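Home | Forum | New posts | Search | Log in

Descaling a kettle: vinegar or citric acid?

harish_sandhu
Our water is very hard and my kettle is white inside again. I boil 500 ml of vinegar, but the kitchen smells for a whole evening. Is citric acid better?

Crisanto L.
Yes, much better. I put 3 spoons in a full kettle, boil it once, then leave it for 23 minutes. No smell.

bonivent
I do not agree. Vinegar is cheap and I always have it. Open the window.

Crisanto L.
My wife does not accept the window in November.

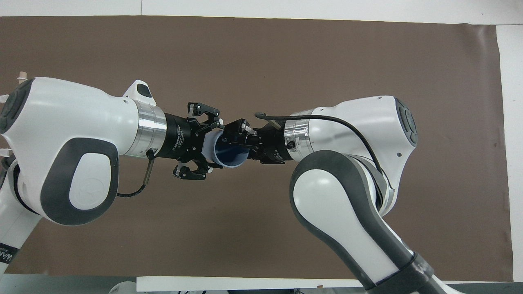
Also, please rinse two times before you make tea. I forgot once and my tea was very sour.

harish_sandhu
Thank you both, I will buy citric acid tomorrow.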